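Tallau Workshop Association
Minutes of the parts and storage meeting
30 March 2023, small meeting room

The meeting opened after the tea break. The minutes from December were approved with one correction: the order from Tesel was for gears and shafts, and not only for shafts.

1. Gears from Tesel
The delivery of 300 spur gears has arrived and is in the store. The type with fifteen teeth was discussed first. It is steel-colored metal with a plain round bore, and the edge of the bore is chamfered. The meeting agreed to write the number of teeth on every box label, as the old labels give only the order number. 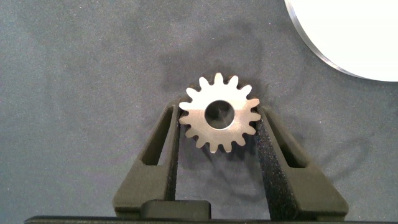
Bhardwaj replied by letter that they can supply matching shafts, but the bore must be measured again before they cut anything, and they do not accept the drawing from last year. The meeting found this reasonable. The measuring will be done on 4 gears from different boxes and the results sent to Bhardwaj.

2. Storage
Gears of different sizes are still mixed in the lower drawers. It was decided to sort them by number of teeth first and by bore second. Oiled paper will be used between the layers. A wish for plastic trays was put forward, but the price was not known, so the point stays open.

3. Rarnivov gearbox
The work on the gearbox waits for the shafts. The housing can be cleaned in the meantime. There was a short discussion if the old gears should be kept. They will be kept in 2 separate boxes, marked "used".

4. Other matters
The key to the store must be returned to the hook after use. The next meeting will be announced on the board.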